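How to Refill Small Bathroom Bottles Without the Mess

Travel-size bottles are handy on a bathroom sink even when you aren't traveling. They take up less room than the big ones, they're easy to pick up with wet hands, and you can give one to a guest without handing over a whole quart of shampoo. The trouble is filling them. Most people hold the small bottle over the sink, tip the big one, and lose a good spoonful down the drain. After that the outside is slippery, the cap won't tighten, and there's a trail of soap on the counter.

I do this job once a month for my own bathroom and for the guest bathroom downstairs. It takes me one short session at the sink. The steps below are the ones I've settled on for hand soap, shampoo, conditioner, mouthwash and body lotion.

What you need

A small funnel with a narrow stem. The kind sold for spice jars is too wide for most travel bottles. Mine is an Isen, from the kitchen section, and the stem fits every neck I've tried.

An old hand towel, folded in 4.

A permanent marker and some plain white labels or masking tape.

A bowl of hot tap water, for thick products.

A bottle brush or a cotton swab, depending on the size of the neck.

The large bottles you're refilling from.

Step 1. Sort the bottles

Gather every small bottle in the bathroom, including the ones in the drawer and the toiletry bag. Open each one and smell it. If you can't tell what's in it, empty it into the trash on a paper towel and put the bottle in the wash pile. Don't guess. Narendra Dwivedi, my brother-in-law, once washed his hair with fabric softener for most of a week at our house, and that was my fault for not labeling.

Throw out any bottle with a crack, a split cap, or a pump that stays down after you press it. A pump that is only stiff can usually be saved, and I'll get to that further down.

Keep each bottle for one type of product. A bottle that has held conditioner will always have a little film in it, and mouthwash poured into that same bottle is unpleasant.

Step 2. Wash and dry

Take off the caps and pumps. Fill each bottle a third of the way with warm water, add one drop of dish soap, close it and shake. Empty it and rinse until there are no more bubbles. For pumps, set the tube in a glass of warm water and press until the water comes through clear.

Stand the bottles upside down on the towel overnight. This is the step people skip, and I used to skip it too. Leftover water thins the product and can make it spoil sooner. With lotion it's worse than with soap. If you need the bottle the same day, roll up a strip of paper towel, push it in with a chopstick, leave it a few minutes and pull it out.

Don't use a hair dryer on thin plastic. I warped 2 bottles that way and neither one stood straight again.

Step 3. Label before you fill

Write the label while the bottle is empty and dry. Marker doesn't stick to plastic that has soap on it, and tape doesn't either. Put the name of the product and the month you filled it. I write "cond - July" or "hand soap - July" and leave it at that.

You can write straight on the plastic if you don't mind it rubbing off in time. Rubbing alcohol takes off whatever is left when you want to change it. For guests, use a proper label in large letters. My neighbor Soledad Orozco puts hers on the bottom of the bottle so the counter looks tidier, but I want to read mine without lifting anything.

Step 4. Set up the sink

Clear the area around the faucet so you have one side for empty bottles and the other for full ones. Close the drain stopper, or lay a washcloth over the drain if yours doesn't close. Small caps and pump gaskets are just the right size to disappear.

Rinse the basin first. If some product does spill, you can scoop it up with the funnel as long as the sink is clean. I only do this with hand soap.

Work low in the sink. A bottle held down near the bottom of the basin has nowhere far to fall, and any splash stays on the sides. I used to do this on the edge of the counter and had to wipe the mirror afterward.

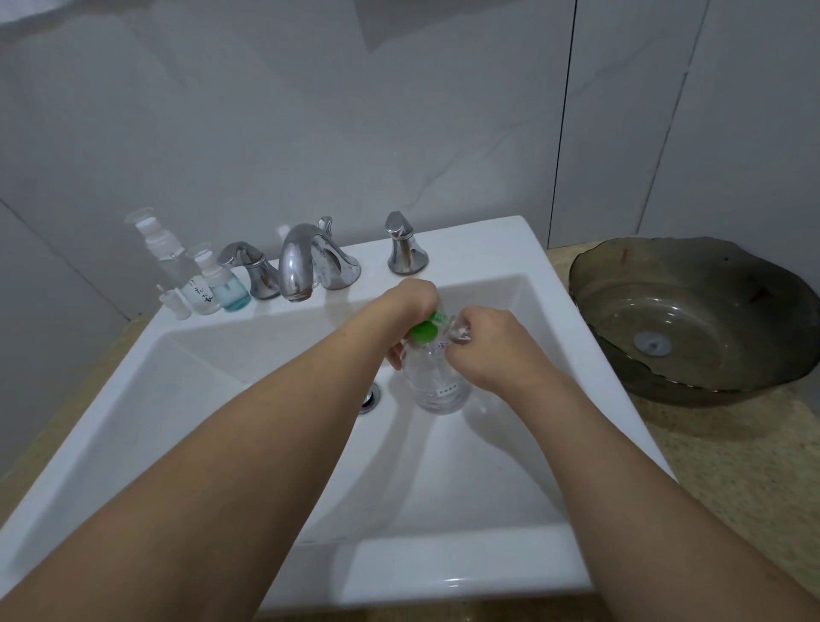 Caps need a firm grip, and soft plastic makes that harder. If you squeeze the body of a thin bottle while you turn the cap, the sides give and the product comes up through the neck. Hold the bottle high up, near the neck, where the plastic is stiffer, and turn the cap with your other hand. If the cap still won't move, dry both hands and try again with a rubber band around the cap. Running hot water over the cap for a few seconds also helps when dried soap is gluing it shut.

Step 5. Fill

Put the funnel in the neck and lift it slightly so air can get out around the stem. If you push it down tight, the liquid sits in the funnel and then drops all at once with a burp. Pour slowly and stop when the bottle is four-fifths full. A bottle with a pump needs more space than that - leave the top quarter empty, because the tube pushes the level up when you put it in.

Thin liquids like mouthwash go in quickly, so pour a little at a time. For shampoo and conditioner, stand the large bottle in the bowl of hot tap water for ten minutes before you start. It runs much more easily. Lotion often won't go through a funnel at all. Spoon it into a small sandwich bag, snip one corner, put the corner in the neck and squeeze from the top as if you were icing a cake.

If air gets trapped under thick lotion, tap the bottom of the bottle on the folded towel several times. The product settles and you can add more.

How much you need depends on the bottle. My hand soap refill pouch holds 310 ml, and that fills three of my small pumps with a bit left over. Kagiso Nkosi, who rents out rooms in Grultville, fills hers only halfway between guests so she isn't pouring out old product.

Step 6. Close and test

Wipe the threads with a dry corner of the towel before you put on the cap. Soap on the threads is the main reason small bottles leak in a bag. Tighten the cap until it stops, then turn the bottle upside down over the sink and give it a light squeeze. If anything comes out, take the cap off, wipe again, and check that the little plastic ring inside is still there.

For a pump, press it until product comes through. The first few presses are only air. If it's stiff, take it out and run warm water through it once more. If it sprays sideways, clear the opening with a pin.

Step 7. Put everything back

Rinse the outside of each bottle and dry it. Put tall bottles at the back and short ones in front so you can see them all. Keep them to one side of the faucet, away from where your hands drip. I leave a finger's width between them, as bottles that touch tend to get a ring of scum where they meet.

Rinse the sink, open the stopper and let the hot tap run for a minute to carry the soap down. Wash the funnel right away. Conditioner dries hard in the stem.

A few questions I've been asked

Sneha Shakya wrote to ask if she could top off a bottle that's still half full. For hand soap, I do it once and then wash the bottle the next time. For lotion, use it up first.

Can you water down hand soap to make it last? A foaming pump is made for thin soap, so yes, with a foaming pump. In a regular pump it shoots out too fast and goes off sooner.

Are disposable drink bottles all right to reuse? I don't use them for anything but plain water for the plants. The plastic is thin, the neck doesn't take a pump, and a drink bottle with soap in it is a bad idea in a house with kids.

How long does a filled bottle keep? I go by the date on the big bottle and empty anything I haven't finished after 2 months.

This website uses cookies to improve your experience. By continuing to browse, you agree to our use of cookies. Accept | Manage settings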